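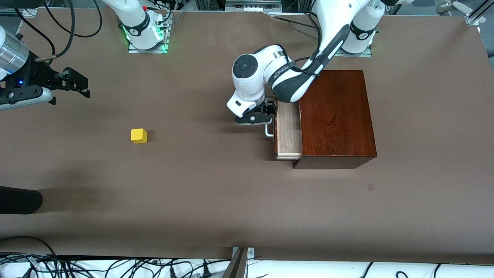
Torkex replied to my last thread asking why anyone needs two arms for a drawer when one arm can open it, let go, grab the cube, and drop it in. Fair question! It deserves more than the two-word answer I typed at midnight, so, thread.

1/ One arm can do it, yes. We have a one-arm version and it's fine. The drawer task is in our set because it has an order to it. Drawer open first, cube second, drawer shut last. If the policy gets the order wrong you know right away, and you don't need a fancy metric to see it.

2/ With two arms the order gets fuzzy in a way I really like. The left one can be on the handle while the right one is already heading for the cube. People do this without thinking. Our old policy did not. It waited for the left arm to be completely done, then sort of woke up the right one.

3/ So the thing we changed (we call it Novcombe, the naming story is boring) is how we cut up the demonstrations. We used to train on whole episodes. Now each arm's track gets split wherever its gripper opens or closes, and the two tracks are split separately.

4/ That's it. That's the method, lol. No new network, same cameras, same action chunks. The splitting script is shorter than the config file.

5/ The data: 397 teleoperated demos of the drawer task, which came out to 3626 segments after splitting. Some of those are tiny. A re-grip on the handle makes a segment that's over in a blink, and for a while I was throwing those out as noise.

6/ Please don't throw those out. When I did, the policy lost the ability to fix a bad grasp. It would close on the handle a little crooked, pull, slip, and then keep pulling on air with total confidence. Put the tiny segments back in and it learned to open up, nudge over, and try again. I lost most of a week to this and I'm still a bit salty about it.

7/ Results, since a couple of you asked in DMs. Same seeds, same cube positions, both policies. Whole-episode training finishes the task a little more than half the time. The split version fails on 12 of our 100 eval runs. I want to rerun all of it with a second cabinet before I get too loud about that.

8/ The bigger change for me is time. The arms overlap now! The right arm starts its reach while the drawer is still moving. You can watch the joint plots and see the two traces stacked on top of each other where there used to be a long flat line on one side.

9/ What still goes wrong: cube close to the drawer front. Both grippers want the same patch of table and one of them has to give way. The policy has no real idea about this. Mostly it hesitates, sometimes forever. We time those out and score them as failures.

10/ Also the closing step is sloppy. It pushes the drawer most of the way in and calls it done. I count that as a success if the cube is inside and the front is within a finger's width of flush, which you may think is generous. Wijesinghe in the replies already does. Noted!

11/ Somebody asked if you could get the same effect by just collecting more demos. We tried it. Whole-episode training with nearly 700 demos got better at grasping and no better at overlapping. It still took turns. I don't have a good explanation yet, only a guess that long episodes let it lean on the other arm's history too much.

12/ Torkex, back to your question. If all you want is a cube in a drawer, use one arm and go home early. I care about the drawer because it's the smallest task I've found where taking turns and working together look different on a plot.

13/ Next up is the Numton set, same idea with lids and jars, where one arm has to keep holding on while the other twists. My hunch is that the split points are going to be a mess there, because "gripper closed" stops telling you much. Code for the splitter goes up in September if I can get it cleaned up by then. It has variable names in it I'm not proud of.

14/ If you've tried cutting demos by contact force in place of gripper state, tell me how it went. Ours were way too jumpy.

Last updated May 26, 2025

Search posts Go

Contact | © All rights reserved | Back to top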